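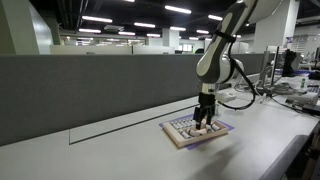
Anil Kurup

Newsletter > Haustechnik > Raumakustik

Nachhallzeiten in Büroräumen: Nachmessung in Jarnby

In der letzten Ausgabe ging es um die Auslegung von Deckenabsorbern nach DIN 18041. Inzwischen liegen die Messwerte aus dem zweiten Obergeschoss in Jarnby vor. Der Raum hat ein Volumen von 657 m³, Betondecke, Glasfassade nach Norden und einen harten Bodenbelag. Vor dem Umbau war die Sprachverständlichkeit an den hinteren Plätzen unzureichend.

Eingebaut wurden Deckensegel der Serie Hirnum mit 40 mm Stärke, abgehängt mit 30 cm Luftraum. Der Abstand zur Rohdecke verbessert die Absorption unterhalb von 500 Hz - bei direkter Montage fällt sie in diesem Bereich deutlich ab. An der Rückwand kamen Paneele von Pillai hinzu, die Flatterechos zwischen den parallelen Flächen unterdrücken sollen.

Gemessen wurde im möblierten, unbesetzten Zustand. In den mittleren Oktavbändern liegt die Nachhallzeit jetzt im Toleranzbereich, bei 125 Hz noch darüber. Kantenabsorber wären hier die naheliegende Ergänzung. Der Grundgeräuschpegel der Lüftung beträgt 38 dB(A), was für konzentriertes Arbeiten grenzwertig ist. Das Büro Parkham prüft derzeit, ob sich der Volumenstrom außerhalb der Kernzeit absenken lässt.

Die Messprotokolle werden im Juli nachgereicht. Rückfragen zur Anordnung der Segel bitte mit Grundriss und Angabe der lichten Raumhöhe.

3 Kommentare | 12 Mal geteilt

Weitere Beiträge
Trittschall bei Hohlraumböden
Schallschutz an Türen: Absenkdichtungen einstellen
Kantenabsorber im Altbau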